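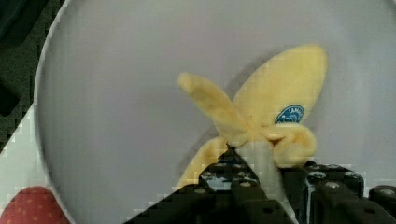

Posted by Ruoxi Yin, Pandgate Toy Study | 2021-05-16

Call for participants: soft play food, handling and wear

Pandgate is looking for 35 households to take part in a home study of fabric play food. The study covers how children and adults pick up, fold, serve and put away soft pieces with several loose parts, such as the peeled banana with its splayed flaps and sewn-on or stuck-on label. Results go to the pattern makers at Turico.

Who can apply
Households in the Bakke and Grastthorpe areas with at least one child aged 3 to 8. No sewing knowledge is needed. Households that took part in the April round are not eligible.

What is involved
Each household receives one box of play food and one plate and keeps them for 7 weeks. An adult fills in a one-page sheet each week, noting pulled seams, flattened stuffing, pilling, and labels that lift or come off. Pieces are surface washed only. Do not trim threads or repair seams during the study. The box is returned by prepaid mail.

Payment
Up to 103 dollars per household, paid after the box and all sheets are received. Incomplete sets are paid by the week.

How to apply
Write to Alvar Fagerlund at the Pandgate office. State the ages of the children, any fabric or dye allergies, and a mailing address. Applicants will receive a consent form by return mail.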